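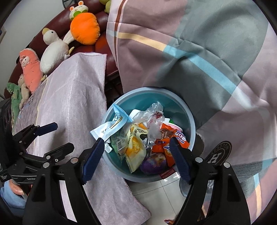
Tidy-up afternoon with the Lolero club

I finally got over to Hestlow on Tuesday, March 11, 2025, for the Lolero student robotics open day, and I stayed far longer than I meant to! Their project this term is clearing up a living room with hand-held grippers, two black jaws with dark blue pads on the fingertips, and everyone who came was allowed a turn.

Snack wrappers are the hard part. Florin Pascu talked me through a grip (come in low, close slowly, don't chase it) and I still dropped the thing twice before it went over the rim of the teal bin. The students make it look so easy. They want 3000 recorded pickups before the regional meet, and Dalva Portela keeps the tally on a whiteboard by the door – 124 that day when I left, with a queue still going.

Plush toys are next on their list, and I'm told the long ones flop badly. Neusa Arruda is already arguing for softer pads. The club meets at 4 on school days, and visitors can just walk in.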